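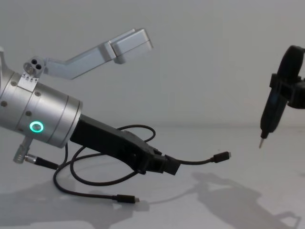
How far off the floor should the lower shelf go? 130 cm to the underside, so the tall bins still slide in below it and Adhiambo can reach the back of the shelf without the step stool.

February, 3:40 pm

Marked out the wall with Kheri. The floor drops toward the door, so we measured once at the window end and carried the line across with the level. Upper shelf goes 40 cm above the lower one. Boards are 153 long as delivered and I don't want to trim them.

Found studs for four of the six brackets. The other two need anchors. The box in the Kiani drawer says 20 but they are the short kind, don't use those. Nathalie is ordering longer ones from Narketti.

Wall paint: leftover tin from the Flustolby room is a shade too yellow. Samira has a sample card, ask her before patching the old holes.

To do: fill holes, sand, drill pilot holes, move the label printer off the bench before drilling. Kiprono has the stud finder until tomorrow morning.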